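第四章 分类活动与桌面材料的组织

本章学习目标

学习本章后,学习者应当能够:
说明颜色、形状、大小、用途四类分类标准的含义及其在桌面活动中的适用顺序;
依据活动目标选择盛放容器,并确定容器在桌面上的排列方式;
区分“按颜色归盘”与“按字形归盘”两种任务对儿童提出的不同要求;
编写一份包含材料清单、桌面布置、指导语和观察要点的活动方案。

主要术语

分类标准 单一属性 干扰属性 容器提示 镜像字形 剩余项 复核

建议课时:8课时,其中实操3课时。

引言

分类是学前阶段数学与语言两个领域共同的基础。儿童在认识数量之前,已经能够把相同的东西放到一处;在认识字母的名称和读音之前,也已经能够看出两个字母“一样”或“不一样”。教师组织分类活动,就是为这种已经出现的能力提供稳定的材料、明确的规则和充分的重复机会。

第三章讨论了材料的安全与收纳,本章转入材料的使用。全章以字母类材料为主要例子,兼及纽扣、积木和图卡。选择字母材料,主要考虑到它同时具有颜色、字形、大小写等多种属性,教师可以用同一批材料设计难度不同的任务,无须为每一次活动另行购置。第六章讨论书写准备时,仍将使用本章介绍的材料和桌面布置方法,学习者宜保留本章的实操记录。

本章所引活动记录,除另有注明外,均出自特鲁姆登(Trumden)教师进修班的实习档案。该档案由克鲁姆·拉多尼奇(Krum Radonjić)整理,共收记录941份。引用时删去了儿童姓名,保留了教师的原始指导语。个别记录中的口语表达不够规范,编者未作改动,供学习者在讨论时辨析。

4.1 分类标准的确定

4.1.1 单一属性

初次分类只使用一个标准。教师在活动开始前应当用一句话把标准说清楚,例如“绿色的字母放在绿色的盘子里”。这句话包含两项信息:看什么(颜色),放到哪里(同色的盘子)。指导语中不应同时出现字母的名称。实习档案中多次出现“把绿色的B放进绿盘”一类的说法,儿童听到后往往停下来寻找某一个特定的字母,原定的颜色任务随之变成了字母辨认任务。

颜色通常作为第一个标准使用。颜色差别可以一眼看出,不受摆放方向的影响,字母倒置或侧放时仍然成立。字形则不同。小写的p与d旋转半周后形状相合,u与n、m与w也存在类似关系。泡沫字母没有固定的正反和上下,散放在桌面上时,即使是成人也未必能够断定某一个字母究竟是哪一个。以字形为标准的任务,应当安排在儿童熟悉材料之后进行。

4.1.2 干扰属性

除了本次活动所用的标准以外,材料所具有的其他属性统称为干扰属性。在按颜色归盘的任务中,字形和大小写属于干扰属性;在按字形归盘的任务中,颜色属于干扰属性。干扰属性无须完全消除,适量保留有助于儿童体会“这一次只看颜色”的含义。但在同一次活动中,干扰属性的种类不宜超过两种。

斯涅扎娜·拉杜洛维奇(Snežana Radulović)在进修班的讲稿中建议,教师在备课时先写出材料的全部属性,再逐项标明“使用”“保留”或“排除”。以一盒彩色泡沫字母为例,属性表可写作:

颜色:使用
字形:保留
大小写:保留
厚度:排除(全部选用同一厚度)
表面纹理:排除(全部选用光面)

属性表应附在活动方案之后,与观察记录一并存档。

4.1.3 标准的转换

同一批材料先按一个标准分类,清空容器后再按另一个标准分类,称为标准的转换。转换对年龄较小的儿童有相当难度,他们容易沿用前一次的规则。教师在转换之前应当完成三件事:把全部材料放回桌面中央,更换或移走带有旧规则提示的容器,用新的一句话说明新的标准。三件事的顺序不宜颠倒。容器未更换而规则已经改变,是实习记录中最为常见的失误之一。

4.2 桌面与容器

4.2.1 桌面

分类活动所用的桌面应当平整、颜色单一。有花纹的桌布会与材料混在一起,增加辨认的负担。可以在桌面上铺一整张素色纸,纸的颜色应与所有材料的颜色有明显区别。牛皮纸一类的褐色纸张价格低廉,对绿、蓝、红、黄等常用颜色均有较好的衬托作用。铺纸时应当拉平,边缘压在桌沿以下或用胶带固定,避免儿童移动容器时将纸带起。

活动区域应为儿童的手和前臂留出余地。容器两侧各留一块空处,供散放材料使用。材料若全部堆放在一侧,惯用另一只手的儿童需要反复越过容器取物,容易碰翻已经放好的部分。

4.2.2 容器的种类

常用容器有盘、碗、浅盒三种。盘的边缘低,放入和取出都很方便,盘中的内容可以一览无余,适合初次活动和需要当场复核的活动。碗有一定深度,材料不易滑出,但后放入的材料会遮住先放入的材料。浅盒便于收纳,可以直接送回材料架,适合在整理环节使用。

本章的实操部分以圆盘为主。进修班使用的圆盘由格尔吉奇(Grgić)供应,字母材料取自斯基雷克斯(Skirex)字母箱,每箱460件。一箱字母不应一次全部取出。面向一名儿童的活动,每种颜色取三至五个即可;面向小组的活动,每增加一名儿童,每种颜色相应增加两个。其余字母留在箱内,由教师保管。

4.2.3 容器提示

容器本身的颜色、形状或标签向儿童传达了“应当放什么”的信息,这种作用称为容器提示。绿色的盘子提示放入绿色的字母,属于强提示;在白色盘子旁边摆放一张绿色卡片,属于中等提示;仅用语言说明“这个盘子放绿色的”,属于弱提示。提示的强度应当随着儿童的熟练程度逐步降低。

容器的颜色不必与材料的颜色完全一致。浅绿的盘子可以盛放深绿的字母,儿童在这一过程中接触到“深浅不同,仍是同一类颜色”的概念。但是,两个盘子之间的差别必须大于盘子与其对应材料之间的差别。浅绿与浅蓝的盘子并列时,在光线不足的房间里有可能难以分辨,布置之前应当在实际使用的位置上查看一遍。

米白、浅灰等中性色的盘子没有明确的颜色提示,可以有两种用法。其一,作为备用盘,在活动中途用来增加一个新的类别。其二,作为剩余项的容器,收放不属于任何一类的材料。采用哪一种用法,应当在活动方案中事先写明,并在活动开始时告知儿童。未加说明的空盘会引起儿童的猜测,有些儿童会为了使每个盘子都有内容而随意放置。

4.2.4 排列方式

容器可以排成横列、纵列或弧形。横列与儿童的左右视线一致,适合坐在桌边操作的儿童。纵列由远及近,中线清楚,左右两侧均可散放材料,适合两名儿童分坐两侧的活动,也便于教师在桌端观察。弧形排列使各容器与儿童的距离大体相等,但占用桌面较多。

纵列排列时,最近的一个盘子应与桌沿保持距离,以免衣袖将其带落。盘与盘之间可以紧靠,也可以留出一指宽的间隔。留有间隔时,字母有可能落在两盘之间,教师应当将其视为尚未归类,提请儿童重新放置,不宜代为推入其中一个盘子。

4.3 活动过程的划分

一次完整的分类活动划分为四个阶段。

展示阶段。教师取出材料,使其散放于容器两侧,说明标准,并示范放置一个字母。示范只做一次,动作放慢,放下后手离开桌面。

操作阶段。儿童逐个取放。教师不催促,不纠正方向,不代为拾取。盘内的字母可以重叠、倒置或靠边,只要颜色相符,即视为完成。字母的端正摆放不属于本阶段的要求。

复核阶段。待散放的材料全部归入容器后,教师与儿童逐盘查看。复核用语以提问为主,例如“这个盘子里的都是蓝色的吗”。发现错放时,由儿童自己取出并重新放置。材料尚未放完时不宜提前复核,以免操作中断。

整理阶段。各盘依次倒回字母箱,盘子叠放,素色纸擦净后留待下次使用。整理阶段应当由儿童参与完成,所用时间计入活动总时间。

活动中途需要停止的,例如临近午餐或离园时间,教师应当保留桌面现状,不得将已经归类的字母与散放的字母混合。已归入盘中的部分与仍在桌面上的部分共同构成一份过程记录,可以从中看出儿童优先处理了哪一种颜色,哪一种颜色尚未开始。

4.4 观察与记录

观察记录应当在活动结束后当日完成。进修班使用的金德克斯(Jindex)记录表分为四栏:取放次序、错放与改正、语言、用手情况。每栏只记录看到和听到的内容,解释和评价另页书写。实习教师在填写“取放次序”一栏时,应当先画出桌面简图,标明各盘位置、盘中字母和散放字母。难以判定的字形,写明两种可能,例如“p或d”“m或w”,不得为求整齐而任选其一。

简图的绘制采用统一的方位:图的下方为靠近观察者的桌沿,上方为对面桌沿。盘用圆圈表示,圈内注明盘的颜色;空盘在圈内写“空”字。盘外的字母按实际所在的一侧标注,不要求比例准确。

思考与练习

一、为同一批字母编写两句指导语,一句以颜色为标准,一句以大小写为标准,并说明转换标准时桌面应作哪些调整。

二、某教师在一列盘子的末端放置了一个中性色空盘,未向儿童作任何说明。请根据4.2.3的内容,提出两种改进办法。

三、按照4.4的要求绘制一幅桌面简图,注明各盘的颜色和盘中字母,以及两侧散放字母的位置;字形不能确定的,按规定写法处理。
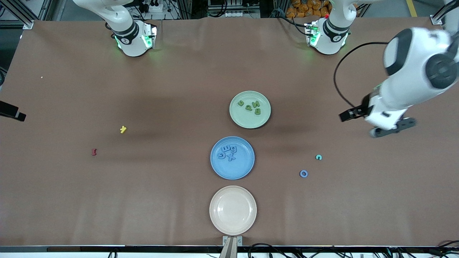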